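Home | Staff news | Meetings | Vacancies | Contact

Zakcombe site, packing and returns: minutes of the June staff meeting

Taken by me, Minttu Salminen, so blame me for the spelling.

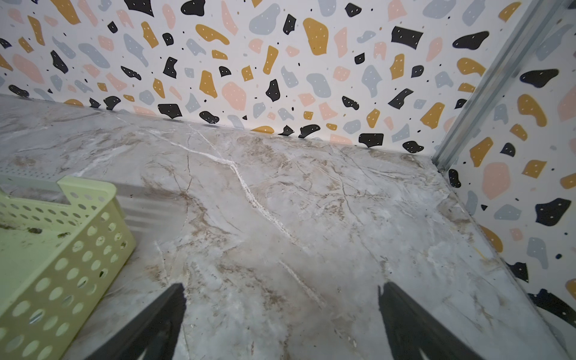
We started at 7 with coffee and the robot arms, which took up most of the evening (again!). The Wukska arms stay on basket sorting through the summer. Management's figure is some 3000 items a week between them, and I asked for that in writing.

What people wanted to know was what happens to the returns bench. Nobody loses hours before fall — that's minuted now — but two of the morning spots turn into "arm minding," meaning you clear jams, swap baskets and restart the thing when it sulks. I've done it for a month and my wrists feel great, but I do miss talking to someone! Several others said the same. Agreed: minders work in pairs on the long shift.

Cleaning the baskets and shelves came up too. It isn't in anyone's job description at the moment. Heiskanen will send us a price, and until then it's 90 minutes a week of paid time, shared out.

Training: 13 places on the Zusska course, names to me please. Night crew get first pick, as they missed the last one.

Pay grade for minders: long argument, no decision. Carried over to next time.

Closed at 9, and I locked up.

We use cookies to remember your settings. Accept | Manage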